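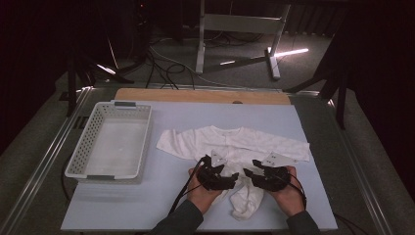
White long-sleeved sleepsuit and basket on the folding table.

Baby clothes: how we are folding them from now on

The August drive brought in 598 pieces of baby clothing, and most of it was sleepsuits. They are the item families ask for first and the item that gives us the most trouble on the shelf. A shirt has a clear shape when it is folded. A sleepsuit has arms, legs and often feet, and if it goes into a basket in a heap it comes out looking like a rag.

Until now every table has done it a different way. The Kurkell Street room rolled them, the Lema room folded them in half and then in half again, and some bags arrived from Netonetti with no folding at all. When the three lots met at the Jevberg store, they had to be done over before they could go out. We would like to stop doing the job twice, so please use the method below at all sites.

Lay the sleepsuit on its back with the neck away from you. Close the snaps or the zipper first. Pull both sleeves straight out to the sides and smooth the chest with the flat of your hand. The legs tend to bunch up, so draw them down toward you before you do anything else.

Fold one sleeve across the chest, then the other on top of it. Bring one leg over the other. Then fold the legs up to the waist, and fold once more so the bottom edge meets the neckline. You should have a small rectangle with the size label on the inside of the top fold, where a thumb can find it.

Sleepsuits stand on edge in the white baskets, in one row, with the rounded fold facing up. Do not stack them flat. Flat stacks fall over as soon as somebody looks for a size in the middle. A full basket holds 22 in the newborn sizes and fewer in the larger ones. If you have to push to get the last one in, start another basket.

One size to a basket, please. Mixed sizes were the main complaint from the front desk last year. If you have only a handful of a size at the end of a shift, leave them in a paper bag with the size written on it and the next shift will add to them.
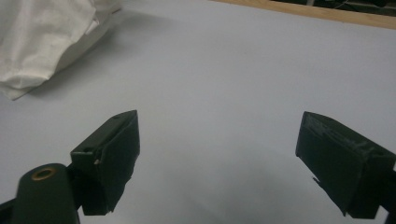 Several people who fold at Lema wrote back that the legs should go up before the sleeves come in, as the sleeves then hold everything together. Either order is fine with us as long as the finished piece is the same size and stands up on its own.

Stained pieces do not get folded. Put them in the gray bin under the window and they will be sorted for washing or for rags. The same goes for anything with a missing snap. We have a card of 300 replacement snaps and a press, and repairs are done in one batch at the end of the month.

Baskets go back to Jevberg with the Netonetti van. Please mark the size on the tag at the short end of each one.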